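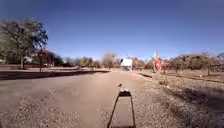

Section 4. Setting Up Your Stutora Trail Counter

Welcome back! By now you should have the counter charged and paired with your phone (if not, Section 3 will walk you through it, and there's no hurry). In this section we'll get it mounted beside your path and counting walkers and cyclists.

Before you begin, take a slow stroll along the stretch you have in mind. A place where people keep moving is best – benches, gates and signboards make folks linger, and a lingering family of four can turn into a dozen visitors on your chart.

1. Choose a sturdy post or tree on one side of the path. Loop the strap around it twice and pull it snug.

2. Slide the counter onto the strap plate until it clicks. The lens should sit at hip height, roughly 100 cm from the ground.

3. Point the lens straight across the path. Try not to angle it along the path, or one walker may be picked up several times.

4. Hold the side button until the green light blinks, then let go. You'll have a minute to step well clear.

5. Walk past at your ordinary pace, wait a moment, and walk back. The app should now show 2.

6. If it does, press Clear Test in the app and then Start.

7. Write the location and the start date on the card inside the lid. It feels fussy, but you'll be glad of it when you own more than one.

Note: Long grass waving in front of the lens is the usual culprit behind strange totals. Florence Kennedy, who looks after our Worku test trail, once came back to 2,718 visitors after a breezy night in December. Trim what you can and run the walking test again.

Note: On very wide paths, set the range to Far under Settings, Lens.

Caution: Never nail or screw the counter to a living tree. Use the Daren strap that came in the box.

Caution: Do not open the battery door in the rain.

Section 5 covers downloading your counts.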